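The cup task, and what I learned from it

I promised to write about our student robotics club when there is something to tell, and in January there finally is. I am in the subgroup that works with the two-arm table. Our project has the name Bruner, after the street where the club started, and our task for this term is called "table setting". In the plan it has one sentence: three cups, three paper doilies, one tray, two arms.

When I joined I wanted to do the software part only. Ambros Wyss, who leads our subgroup, did not agree. He said everyone must first teach the arms by hand for 2 weeks, and then we can talk about code. I was a little disappointed, but I did it.

The goal for this term is 100 good episodes of the cup task. An episode is good if every cup finishes where the plan says and no person has touched anything on the table. The club in Huseck, our partner for the spring meeting, has collected 1,000 episodes of their own task, and we hear this number very often. 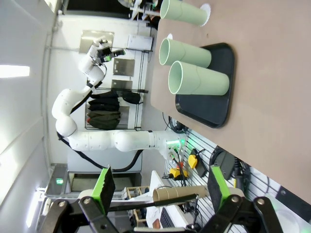
What is difficult in it

The cups are three different sizes, and they are tapered. This sounds like a small detail, but the gripper fingers are straight, so they touch a tapered cup first at one line and then the cup likes to turn. For the largest cup we open the gripper almost completely. My first attempts pushed the cup over more often than they lifted it.

The doilies are the second problem. They are thin paper and they slide with the smallest touch. If the base of the cup comes down a little from the side, the paper goes with it. Miettinen, who is in the same subgroup and has much more patience than me, found that it helps to come straight from above and to stop for a moment before the fingers open. I wrote this in our notebook with big letters.

The tray is easier, but only if the cups stand well inside its raised lip. When a base lands on the lip, the cup leans, and then the episode is lost.

We also had a long discussion about the order. I preferred to begin with the largest cup, because afterwards the two others feel simple. Miettinen wanted to begin with the smallest one. In the end we decided that both orders are allowed, but it must be written in the list for each episode.
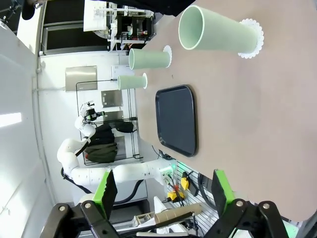

After two weeks my hands know the movement better than my head. I noticed that I hold my breath when the fingers close, and this is not useful for anybody. I am also slower in the evening, so I now try to record before six o'clock and use the later time for sorting the files.

At the moment we have 80 good episodes. The bad ones we keep also - Ambros says they will be interesting for the ones who write the training part, and this will be me, if he keeps his word.

The next step is a small test with the model from the Brenance group. They trained it for bowls, so I do not expect much with cups. If the result is very bad I will write about it anyway. I still have to clean up my scripts before that, the part which cuts the episodes at the start and the end is not good yet.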